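**Prostodo extends room-reset automation to 283 guest units at Kälin, Jirkinville**

JIRKINVILLE, April – Prostodo, a developer of manipulation systems for lodging and care facilities, said today that its room-reset system will be extended to all 283 family units operated by Kälin in Jirkinville. The system picks up loose items from beds and places them in a basket so that the linen can be stripped. It has been in use in one wing of the property since last fall.

Kälin rents furnished units to families on stays of several weeks. Each unit is stocked with a set of soft toys, and items are left on the bed at most changeovers. Under the previous procedure, a room attendant collected them by hand, checked each against the unit list and set them aside before starting on the linen. Attendants worked alone and carried the basket, the list and the clean linen from door to door.

With the new procedure, the attendant places an open basket on the bed, starts the pick cycle from a handheld terminal and moves on to the kitchen and bathroom. The arm works through the items one at a time. Soft objects are difficult for conventional parallel grippers, as they deform under load and offer few flat faces. Prostodo uses a multi-fingered hand that closes around the item, with grip force limited in software. Items that the system does not recognize are left in place and reported to the terminal for the attendant to handle.
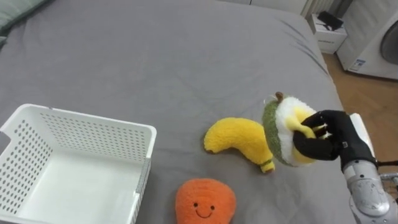
*A multi-fingered hand holds a plush avocado half above the bed, next to a plush banana and an empty basket.*

The object library for the Jirkinville installation contains 435 entries, covering toys, small pillows and common items left behind by guests. New entries are added by site staff through the terminal and become available after an overnight update. No guest images are stored after the cycle is closed.

Staffing at the property does not change under the agreement. Kälin has instead revised the duties of its room attendants. Collecting and bending work over the bed has been removed from the standard task sheet, and exception handling has been added. Five attendants have completed training as cell leads. A cell lead clears faults, approves new library entries and decides whether a unit is suitable for automated reset on a given day. The position carries a higher pay grade. Attendants may still reset any unit manually and do not need to record a reason for doing so.

"The first version asked the attendant to confirm every pick, and that was more work than doing it by hand," said Silvan Ammann, head of deployment at Prostodo. "We took out the confirmations and kept the stop button. The people on the floor told us which messages they wanted to see, and it was a short list."

Ammann said that the linen itself remains a manual task. Stripping and making the bed, loading the washer and final inspection are outside the scope of the current release – Prostodo has not set a date for adding them.

Installation will proceed in two phases. The first covers the remaining units in the main building. The second covers the Imutberg annex, where door widths and floor transitions are still being surveyed. Attendants assigned to the annex will be trained on site before the equipment is switched on.

**About Prostodo**

Prostodo develops arms, hands and control software for handling soft and irregular objects in occupied buildings. Its systems are supplied with installation, operator training and maintenance.

**Media contact**

Prostodo Press Office, Jirkinville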